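Sorting day at the Bamport craft room, one drawer at a time

If you've walked past the craft room at the Bamport community hall lately and wondered why there's so little left on the shelves, I can tell you: we're having the big clear-out! It started on Wednesday and it's going to run a good while longer (bring snacks).

The short version is that the Procházka family gave us their late aunt's sewing supplies, all of them, and they arrived in bread bags, cookie tins and one very heavy suitcase. We had 1,413 buttons on the list she kept in the lid of the suitcase, plus snaps, hooks, bobbins and a whole lot of beads that never made it onto any list. So before a single thing gets put away, we're working out what it should be put away in.
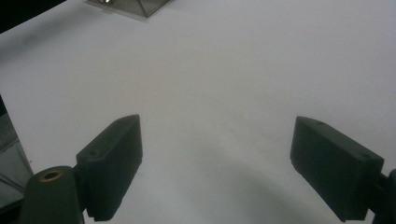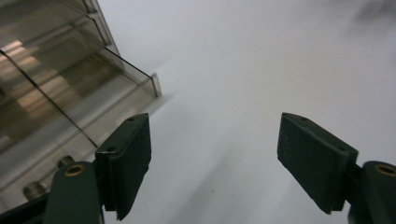
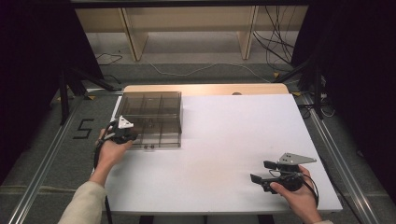

White tabletop in all three; the smoky-brown organizer is the one on the left of the table in the last picture.

By Romana Holub
Bamport Neighborhood News | Around the Hall

I'm a big fan of the see-through brown organizer, I'll say that right away. It's split into a grid of little compartments, and because the plastic is tinted but still clear you can see the white table right through it. Put it on a dark shelf and you'd lose that, so my vote is for the pale shelf by the window. Leonidas Tsolakis wants it up front on the counter where the kids can reach, and we've agreed to argue about it over coffee.

The plan so far is small things in compartments, thread on the wall pegs, fabric in the tall cupboard once the door has been rehung. Beads go in by color and buttons by size. I wanted buttons by color too, but I lost that vote, and having tried to find four matching shirt buttons in a hurry last October I suppose I can see the point.

We've also got room in the budget for up to 500 labels, and if your handwriting is neater than mine (it is) please come and write some. Pencil first, pen after, and leave the bead labels until we've settled what to call the in-between greens.

The craft room stays open for the Wornulgate quilters in the evenings as usual. Their own boxes are on the bottom shelf with blue tape on them, so please don't sort those! Spare jars with lids can be left at the front desk any morning, and if you have an old Dranine bobbin case to part with, ask for me.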